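23rd March – bin picking, Sernum fingers vs. the old Borolitz set

Swapped the Borolitz fingers for the Sernum ones before lunch. The sales sheet promises "any shape, any surface" and I would like to meet the person who wrote that. Same KUKA, same gray bin, same toys as last time. Air fittings went back on without a fight.

Ran 200 picks with each set. Borolitz dropped 36. Sernum did better on the duck and worse on anything long and thin, and the total came out close enough that I wouldn't spend money on it. The new fingers also like to land on whatever is lying on top of the piece you want, so you get two toys or neither.

Not convinced the fingers are even the problem. The bin floor is shiny, there's a bright patch near the lower center, and the depth data over bare metal is junk. Larkier say their camera fixes this. They said so in September too. Daithí wants to try a matte liner first – cheap, fine, let's do it.

To do: rerun with the cable loop tied higher, log grip force, stop trusting the success flag. 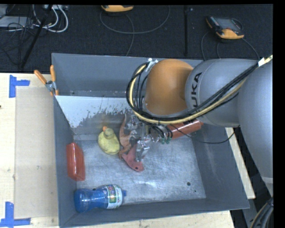
Marlene: I'd hold off on blaming the depth data. The Borolitz set saw the same floor, so compare drops by toy before you buy a liner or anything else.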